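Ticket 2631 -- Returns bench, Wenden
Subject: Arm stops short on clear amber bottles
Status: Open, waiting on Onard
Priority: Normal
Raised by: Returns bench, day shift

Original report
The Tano cell keeps pausing when it sorts empty bottles. White ones go through a treat. Ambers get an approach, a stop in mid-air and fault 568 on the panel. We clear it, it tries again, same thing. Worse after lunch, when the sun comes round to our side.

Update 1, Koskela support
Thanks for the clear write-up. Fault 568 means the vision step lost confidence after the approach had started. Please send the log and tell us which recipe is loaded.

Update 2, returns bench
Log attached. Recipe 335, the one we've had since June. Cleaned the lens, restarted the cell, no change. Tried ambers with the blinds down and got a much better run, so we think it's glare. Really pleased with that, it took us all morning to spot!

Update 3, Koskela support
Good find. Please drop exposure from the default to 2000 and leave everything else alone. Also try one amber at a time with nothing behind it, then one with other items close by.

Update 4, returns bench, 25 October 2025
Exposure changed. One amber by itself: no faults at all. Ambers with other things near them: still stopping, though less often. So we're halfway there, and the bench is a happier place already.

Pictures from the bench as asked, amber bottle and basket in both.
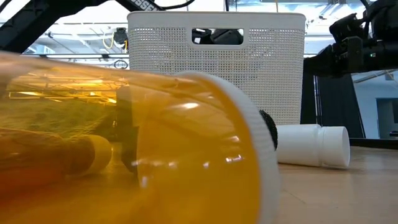
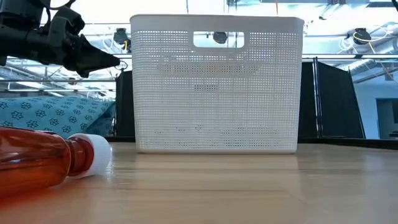
We'd like to say something about the work itself, as your form asks how the fault affects staff. Before the cell came, two of us stood and sorted empties all shift, and our wrists knew about it by Thursday. Now one of us looks after the arm and the other does the queries that used to pile up -- wrong labels, missing slips, people ringing to ask where their credit is. We love it, and we'd hate to go back. When it faults every few minutes, though, the person on queries gets pulled over to help and neither job gets done. On the cause, have a look at the first picture: you can see other shapes right through the amber plastic, all bent out of true, and there are bright streaks along the curve. If the camera is trying to find an edge in that, we feel for it. The white bottle to the right has none of that going on.

Update 5, Koskela support
Very helpful, thank you. We agree the see-through body is the likely trouble. We've asked Onard for the filter that fits your lens and will send a test recipe that looks for the cap first. Please keep 335 saved so you can switch back.

Update 6, returns bench
Will do. Can the new recipe be loaded from the panel, or do we need the laptop? Two of us would like to learn how to do it ourselves this time.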